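Print this page | E-mail this page

Zullum Anglers Question Stocking Claims at Ambrose Reservoir

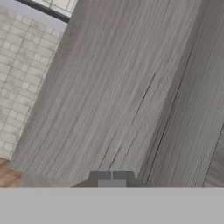 The Zullum Angling Club says it will not sign up to a second season of the Hiter stocking plan until it sees better proof that the first one worked.

Zunoreck, the firm that runs the fishery at Ambrose Reservoir, reports that 2,615 trout went into the water in February and calls the spring "a clear success." Club members are less sure. Their own catch cards for the same stretch show 41 fish landed, and 5 of those were tagged holdovers from an earlier stocking.

"We were told the fishing would be better than anyone could remember," said club president Wendell Kapoor. "I remember pretty well, and it was better before. Maybe the fish are out there. I'd like somebody to show me."

Day permits have gone up by over 3 dollars under the plan. The club wants the hatchery delivery slips made public and a net survey done by someone who isn't paid by the fishery.

Zunoreck has offered a tour of the hatchery instead. Wendell Boateng, who keeps the club's catch cards, plans to go but doesn't expect much from it. "A tank full of trout tells me they have a tank full of trout," he said.

The club's youth fishing morning will go ahead at the north bank as usual, starting at 7 a.m. Bring your own bait. Permit rules apply to adults only.

Contact: Zullum Angling Club press desk

We use cookies to improve your visit. Accept | Settings

Copyright Zullum Angling Club. All rights reserved. | Contact us | Back to top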